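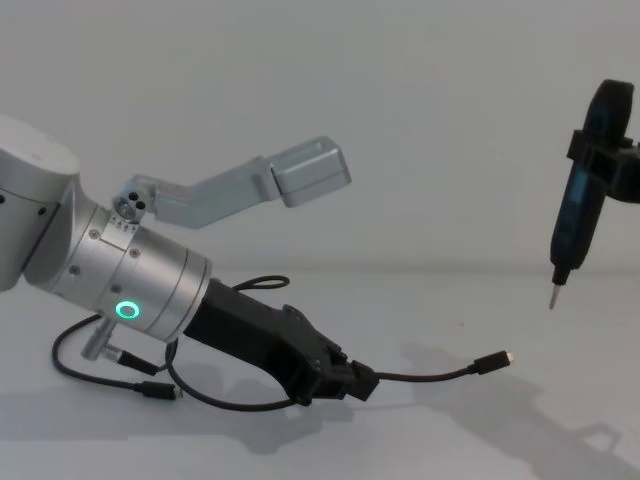

One arm holds the end of a cable, and the other holds an electric screwdriver.

How Do You Teach a Robot to Use Its Hands?

Think back to when you learned to tie your shoes. Somebody probably sat down next to you and said, "Watch me," and made a loop, and pulled it through. Then maybe they put their hands over your hands and moved your fingers along the right path. You got it wrong a good many times (we all did!), and then one morning your fingers seemed to know the way on their own.

Robots can learn in a way that is a little bit like that. A person shows them what to do, over and over, and the robot keeps a very careful record of every move. People who work with robots call this teaching by demonstration, and a demonstration is only a long word for showing.

Why not just tell it?

For many years, if you wanted a robot arm to do a job, you had to write out the whole job as a list of numbers. Move this joint this far. Stop. Close the gripper. Stop. Move up. That works very well when everything is always in the same spot, like a box that comes down a moving belt and lands in the same place every time.

But now think about a cable. A cable flops. It curls up one way when you put it down, and a different way the next time. If you wrote down exactly where the plug was this morning, your list would be no good after lunch, when the plug had rolled over by the width of your thumb. You would have to write a new list, and then another, and you would be writing lists until you were as old as your grandparents.

A person doesn't need a list for this. You look at the cable, you see where the plug is, and your hand goes there. Showing is a way of passing some of that know-how along to a machine.

Teaching by hand

There are two main ways to show a robot arm a task. The first is to take hold of the arm and move it yourself. The motors are set so that they hold up the arm's own weight but don't push back against you, and the arm feels a bit like a very polite, very heavy friend who will go wherever you steer. You guide it down to the table, you close the gripper, you lift. All the while, sensors inside the joints are writing down how far each one has turned.

Joints are the places where an arm can bend or twist. You have a shoulder, an elbow and a wrist, and a robot arm has joints too. Many arms have 6 of them, one after another, all the way from the table to the gripper. Try this at home: hold your elbow perfectly still and try to scratch your nose. Every joint you lose makes the job harder!

Teaching by remote control

The second way is to stay out of the robot's way and steer it from somewhere else. The long word for this one is teleoperation, and "tele" means far off, the same as in telephone and television. Far off can mean in another city, but very often it only means a chair on the other side of the room.

In our workshop at Porwood we steer with a pair of small arms that we call Konik. They are light enough to move with your fingertips, and whatever you do with the little arm, the big arm copies. Bend the little elbow and the big elbow bends. Squeeze the little handle and the big gripper closes. The first time you try it you will probably laugh, and you will probably also miss whatever you were reaching for, and that is fine. It takes most people an afternoon before they stop thinking about the little arm and start thinking about the job.

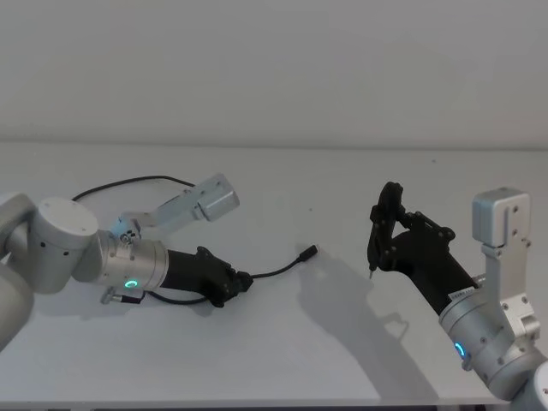

Two arms, two black grippers, and a small black plug lying on the table between them.

Why use two arms?

Well, why do you use two hands? Try opening a jar with one. It can be done, if you squeeze the jar between your knees, but two hands are a great deal nicer. One hand holds something steady and the other does the fiddly part. Cables are just the same. If you only pull on one end, the rest of it comes sliding along behind.

Two arms also give you a new problem, and it's a good one to think about. They mustn't bump into each other. When you clap, or butter toast, you never have to wonder where your other hand has gone. A robot doesn't have that feeling unless somebody gives it a way to know, and so the showing has to include both arms moving together – taking turns, waiting, making room.

What gets written down

Each time a person does the task from start to finish, we save it as one demonstration. It holds the turning of the joints, the opening and closing of the grippers, and what the cameras saw along the way. Our biggest collection, which goes by the name of Jarken, has 3005 demonstrations in it, and we began it in April with only 14. Those first ones were rather wobbly. We kept them anyway.

Then a computer program studies the collection and looks for patterns. When the plug is over on this side, people reach this way. When it is turned around, they come at it from a different angle. After enough practice the program can make a sensible guess for a cable lying in a spot it has never met before. Sometimes the guess is a bad one, and then we go back to our chairs and show it some more.

Try it yourself

You can play robot teacher with a friend. Put a sock on the table. Your friend is the robot, with eyes shut, and you stand behind and gently guide their wrists until they have folded the sock in half. Now do it by remote control: stand across the room and use only your voice. Which one was quicker? Which one made you cross? Swap places and do it again, and this time drop the sock from up high so that it lands in a heap.

If you live near our Carnegie room, you are welcome to come and have a turn on the little arms. Bring a grown-up, and tie back long hair before you sit down.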